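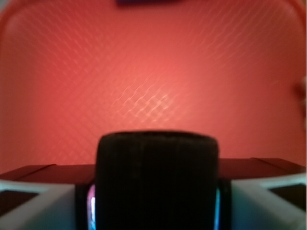

**Re: Pad inspection intervals - does anyone follow the sheet?**

**kettle_drum** wrote:
The new rule at Detbridge is to wipe and inspect finger pads every 4 hours, sign the sheet, carry on. Irena Wróbel wrote it and she knows her stuff, but I'd like to see one piece of data behind the 4. We ran a full shift on the old schedule for 11 months and I can't point to a single drop I'd blame on a dirty pad.

**molasses77**
Did you log drops by cause in those 11 months? If you didn't, you have no data either.

**kettle_drum**
We logged drops. Cause was a free text box, so mostly "slipped".

**molasses77**
Well, there you go.

**Tobin_R**
Medton does it by cycle count, and I trust that more than a clock. A cell that sat idle all morning doesn't need a wipe at noon. The sheet gets signed anyway - I've seen 3 signatures in the same pen at the same angle.

**gradient_ow**
Disagree on cycles. Dust settles on an idle pad too. Check at start of shift and after any change of bin or part, and drop the rest.

**kettle_drum**
After a bin change I could live with. Who signs?

**gradient_ow**
Whoever changed the bin.

**Tobin_R**
Zulemau tried that. It lasted until the first audit, then they were back to a 55-line checklist. I'll believe a short rule when I see it survive one.

**molasses77**
So keep the 4 hours and fix the cause box first. Then argue.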